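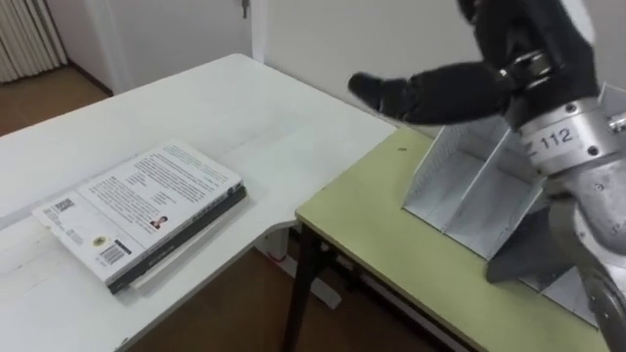
About Kullside

Kullside is a small company that sets up study rooms and reading corners for schools, libraries and offices. Digby Halliday started it with one rented unit and a borrowed van. Today we look after 50 rooms, most of them within an hour's drive of our workshop at 15 Teltau Road.

We work with plain things. A typical corner has a white table, a side surface in pale green or yellow-green, and an upright organizer with dividers for magazines, trays of paper and thin books. We keep the colors light so that a dark cover left on the table is easy to spot.

Each room gets a short visit every month. Books are sorted on the table first, larger ones underneath, and then go into the organizer or back to the shelf. Paperbacks lie face down while we sort - the barcode is on the back, and that is what we check against the list.

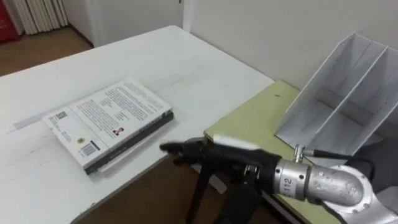 Colin Holroyd wrote to us in April that his readers had stopped leaving books on the windowsill once the organizer was within reach of the chairs. He asked for a second one, and it went in the same month.

Our catalog is called Dudás and lists 200 items, from single dividers to full tables. Boards and flat panels can be ordered separately in several sizes.

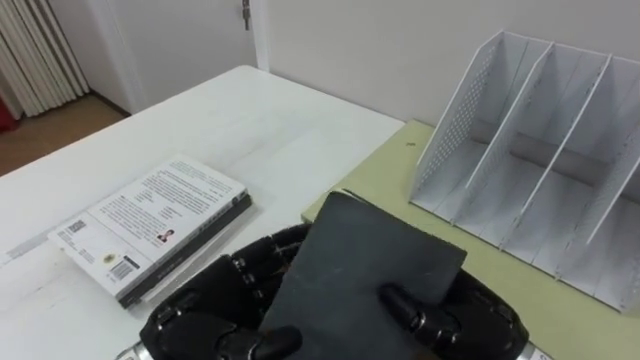 Orders of more than 15 pieces are packed at our Rirkutport store and delivered before noon. Smaller orders can be picked up at the workshop. For a visit or a price list, call the office and ask for extension 3292.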